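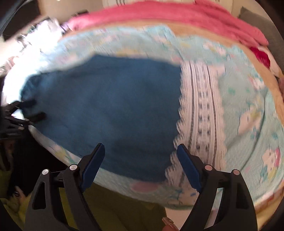 Home About Sewing House Garden Archive

Search this blog Go

Hemming the long curtains, finally

September 2, 2023

I bought the curtain fabric in March and it sat in the hall closet until last week. The front room has two tall windows that get the sun all afternoon, and the old curtains had faded in stripes. I wanted to get the new ones up before the weather turned.

The fabric is a plain cotton from Zaster, the discount place out past the Vedell exit. It was marked down and I took what was left on the bolt. I washed it twice on warm before cutting. It shrank more than I expected, so if you are buying there, get extra. I ended up with four panels, each 83 inches long when finished, and just enough scrap for one tieback.

A few notes for myself, mostly, for when I do the bedroom.

Measure from the rod to the floor at both ends of the window. Our floor slopes, and the left side is almost half an inch lower than the right. I cut the first panel without checking and had to take the hem out again.

I did the hems by machine with a double fold. The thread was Dristex, which I had not used before. It broke three times on the first panel. I changed to a new needle and loosened the tension and after that it ran fine, so I blame the needle. The spool says 500 yards and I still have more than half of it.

Ironing took longer than sewing. I pressed every fold before I pinned it, and I let each panel hang overnight with the hem only basted. Two of them dropped a little. My mother always did this and I used to think it was a waste of time.

For the top I used clip rings, 20 to a window. One of the packs was short, so the right-hand window has 19. You can't tell once the curtains are open, and I'm not driving back for one ring.

The rod brackets are the old ones. The anchors had pulled loose on one side and I filled the hole and moved the bracket up an inch, where there is wood behind the plaster. It needs paint.

The room is darker in the afternoon now, and cooler too. The cat has lost her spot on the sill and has moved to the back of the couch.

The bedroom will have to wait until I find a lining I like. I looked at the Vlad blackout kind but it is stiff and smells strongly out of the package. If you have used it and the smell went away, leave a comment.

Recent posts
Cleaning out the hall closet
A better way to store zippers
Tomatoes, second planting
Fixing the sticky back door
What I keep in the mending basket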